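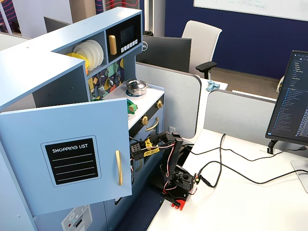

4. 작업 장면 등록과 정책 실행

이 장은 Kunov 제어 스택에 새 작업 장면을 등록하고, 저장된 정책을 불러와 실행하는 절차를 다룬다. 팔의 조립과 서보 ID 부여는 2장, 카메라 드라이버 설치는 3장에 있다. 두 장의 절차를 마치지 않은 상태에서는 4.2절의 연결 확인을 통과할 수 없다.

이 장에서 쓰는 구성 요소는 다음과 같다.

Kiltitz: 서보 버스를 직접 다루는 제어 데몬. 관절 목표값을 받아 보간하고 전류와 온도를 감시한다.
Horrocks: 카메라 영상에서 물체와 문의 상태를 추정하는 인식 모듈.
Plekthorpe: 동작 계획기. 인식 결과와 작업 정의 파일을 읽어 경로를 만든다.
Kunov 콘솔: 위 세 모듈을 띄우고 로그를 모으는 명령줄 도구.

4.1 시작하기 전에

전원을 넣기 전에 팔의 바탕판이 책상에 단단히 고정되어 있는지 손으로 밀어 확인한다. 케이블은 팔의 회전 범위 바깥으로 빼 둔다. 손목을 한 바퀴 돌렸을 때 전선이 당겨지면 배선을 다시 한다.

작업 대상은 캘리브레이션 때와 같은 위치에 둔다. 주방 놀이 세트처럼 문이 달린 대상이라면 모든 문을 한 번씩 끝까지 열어 보고, 팔의 바탕판이나 책상 모서리에 닿는 문이 있는지 기록해 둔다. 이 정보는 4.3절의 작업 정의 파일에 들어간다.

주의: 데몬이 켜져 있는 동안에는 손으로 관절을 돌리지 않는다. 자세를 손으로 바꾸려면 먼저 kunov arm release를 실행해 토크를 푼다. 토크가 풀리면 팔이 아래로 처지므로 팔꿈치를 받친 채 명령을 내린다.

4.2 연결 확인

1. 터미널을 열고 kunov up을 실행한다. 세 모듈이 차례로 올라오며, 모두 준비되면 프롬프트에 ready가 표시된다.

2. kunov status를 실행해 데몬 포트를 확인한다. 기본값은 1289이다. 다른 프로그램이 이 포트를 쓰고 있으면 kiltitz.conf의 port 항목을 바꾸고 1번부터 다시 한다.

3. kunov arm ping을 실행한다. 응답하지 않는 서보가 있으면 해당 ID 옆에 timeout이 나온다. 이때는 그 서보 앞쪽의 커넥터부터 점검한다.

4. kunov arm home으로 팔을 대기 자세로 보낸다. 처음 움직일 때는 속도가 제한되며, 이 제한은 세션마다 한 번만 적용된다.

5. kunov view를 실행해 카메라 화면을 띄운다. 작업에 쓰는 문과 물체가 화면 안에 모두 들어오는지 본다. 손잡이가 화면 가장자리에 걸리면 카메라 각도를 고치고 3장의 외부 파라미터 캘리브레이션을 다시 실행한다.

참고: 원격 접속으로 작업할 때는 kunov view의 화면이 늦게 갱신될 수 있다. 영상이 늦더라도 Horrocks의 추정 주기에는 영향이 없다.

4.3 작업 정의 파일 작성

작업 정의 파일은 tasks 폴더에 두며 확장자는 .task이다. 새 파일은 kunov task new 이름으로 만든다. 기본 서식에는 빈 항목만 들어 있으므로 아래 순서대로 채운다.

1. frame 항목에 기준 좌표계를 적는다. 팔의 바탕판을 기준으로 할 때는 base, 작업 대상을 기준으로 할 때는 fixture를 쓴다.

2. doors 항목에 문마다 이름, 경첩 쪽, 최대 각도를 적는다. 최대 각도는 4.1절에서 기록한 값보다 약간 작게 잡는다.

3. handles 항목에 손잡이의 방향을 vertical 또는 horizontal로 적는다. 휘어진 손잡이는 양 끝을 이은 선의 방향을 따른다.

4. keepout 항목에 팔이 들어가면 안 되는 부피를 적는다. 열린 문은 이 항목에 따로 적지 않아도 된다. Horrocks가 추정한 문 각도에 따라 Plekthorpe가 금지 영역을 매 주기 갱신한다.
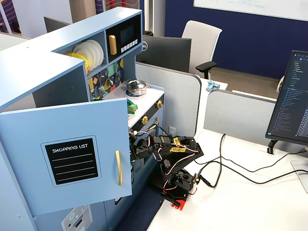 문 안쪽이나 조리대 아래의 좁은 공간으로 그리퍼를 넣어야 하는 작업에는 entry 항목을 추가한다. entry에는 진입점과 진입 방향을 적고, 계획기는 이 점을 반드시 지나도록 경로를 만든다. entry를 비워 두면 최단 경로를 찾기 때문에 팔꿈치가 문의 윗모서리를 스치는 해가 나올 수 있다.

5. kunov task check 이름을 실행한다. 형식 오류가 있으면 줄 번호가 나온다. 경고만 있을 때는 실행할 수 있지만, door_overlap 경고는 무시하지 말고 문의 최대 각도를 다시 확인한다.

4.4 물체 목록 등록

물체를 집는 작업에는 물체 목록이 필요하다. 문만 여닫는 작업이면 이 절을 건너뛴다.

1. 대상 칸의 문을 열고 물체를 작업 시작 상태로 놓는다.

2. kunov scene capture를 실행한다. 촬영하는 동안 손과 팔이 칸 앞을 가리지 않게 한다.

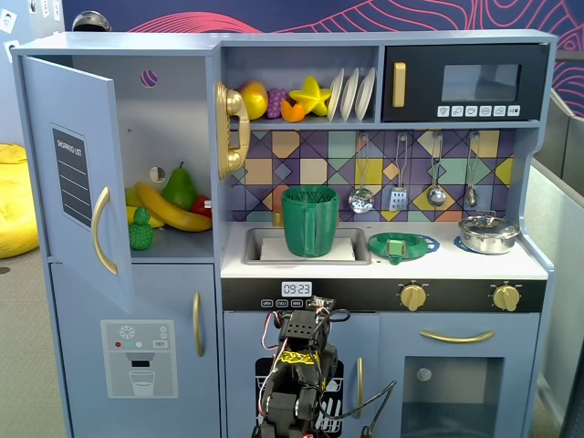

그림 4-3. 냉장고 위 칸의 문을 연 상태. 바나나가 배 앞에 비스듬히 놓여 있고, 배 오른쪽에 토마토가 있다.

3. 후보 목록이 나오면 각 영역에 이름을 붙인다. 이름에는 영문 소문자와 밑줄만 쓴다. 같은 종류가 둘 이상이면 끝에 번호를 붙인다.

4. 겹쳐 보이는 물체가 한 영역으로 묶였으면 split을 눌러 나눈다. 길쭉한 물체가 다른 물체 앞에 놓이면 이런 일이 자주 생긴다. split으로도 나뉘지 않으면 물체 사이를 조금 벌리고 2번부터 다시 한다.

5. 작업과 관계없는 물체는 ignore로 표시한다. 다른 선반의 물체도 후보로 잡히며, 표시하지 않으면 목표로 선택될 수 있다.

6. save를 눌러 저장한다. 목록은 작업 정의 파일과 같은 이름으로 저장된다.

참고: 인쇄된 그림은 깊이 값이 없으므로 대개 걸러진다. 걸러지지 않고 후보에 나타나면 horrocks.conf의 min_height를 올린다. 값을 너무 올리면 납작한 접시가 목록에서 빠진다.

4.5 정책 불러오기와 시험 실행

1. kunov policy load 이름을 실행한다. 정책 파일의 관절 순서와 현재 팔의 관절 순서가 다르면 joint_order 오류가 나고 불러오기가 중단된다.

2. kunov run --dry 이름을 실행한다. 팔은 움직이지 않고 계획된 경로만 화면에 그려진다. 경로가 keepout 영역을 지나는지 여러 시점에서 돌려 본다.

3. 문제가 없으면 kunov run --slow 이름을 실행한다. 한 손은 비상 정지 키(스페이스 바) 위에 둔다.

4. 저속 실행을 세 번 이어서 마친 뒤 --slow를 빼고 실행한다. 중간에 한 번이라도 멈추면 처음부터 다시 센다.

주의: 관측이 2000 ms 동안 갱신되지 않으면 Kiltitz가 마지막 자세에서 팔을 정지시킨다. 이 정지는 고장이 아니다. kunov resume으로 이어 가기 전에 카메라 케이블과 kunov status의 관측 주기를 확인한다.

4.6 가림과 접촉 설정
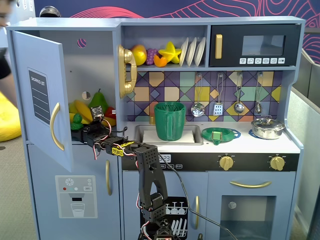

가림 처리는 horrocks.conf의 occlusion 항목에서 정한다. hold는 가려지기 전의 마지막 추정 위치를 유지하고, drop은 물체를 목록에서 뺀다. 집기 작업에는 hold를 쓴다. 그리퍼가 배 근처의 과일 더미에 들어간 자세에서 drop을 쓰면 목표가 목록에서 사라져 계획기가 팔을 되돌릴 수 있다. 위치 기준으로 쓸 표식도 같은 점을 따져 고른다. 조작부 띠의 시계 숫자는 윤곽이 뚜렷해 기준으로 삼기 쉬워 보이지만, 이 자세에서는 팔의 수직 링크가 숫자 일부를 가리므로 알맞지 않다. 팔이 지나지 않는 위쪽 선반 근처에서 고르는 편이 낫다.

접촉 한계는 kiltitz.conf의 contact_limit로 조정한다. 기본값은 단단한 플라스틱 물체에 맞춰져 있다. 더미 안에서 물체를 집을 때 팔이 너무 일찍 멈추면 한 단계씩 올리고, 올릴 때마다 저속으로 다시 시험한다. 손목 서보의 온도 경고가 나오면 값을 원래대로 되돌린다.

그리퍼를 뺄 때는 들어간 방향의 반대로 나오도록 exit을 reverse로 둔다. exit이 free이면 물체를 쥔 채 손목이 돌아 문 안쪽에 부딪힐 수 있다.

4.7 자주 나오는 오류

door_lost: 문 각도를 추정하지 못했다. 문이 카메라와 거의 나란한 방향으로 서 있을 때 나온다. 문을 조금 움직인 뒤 kunov scene refresh를 실행한다.

entry_unreachable: 진입점이 팔의 도달 범위 밖이다. 바탕판 위치를 옮겼다면 외부 파라미터 캘리브레이션을 먼저 다시 한다.

grasp_empty: 그리퍼가 끝까지 닫혔다. 물체 목록의 위치가 오래되었을 수 있으므로 4.4절의 촬영을 다시 한다.

bus_noise: 서보 버스에서 깨진 패킷이 이어서 들어왔다. 전원선과 신호선이 같이 묶인 구간이 있는지 본다.

로그는 세션이 끝날 때 logs 폴더에 묶여 저장된다. 오류를 보고할 때는 이 묶음과 작업 정의 파일을 함께 첨부한다. 이 장의 담당자는 Zdzisław Jabłońska이며, 설정 항목의 전체 목록은 부록 B에 있다.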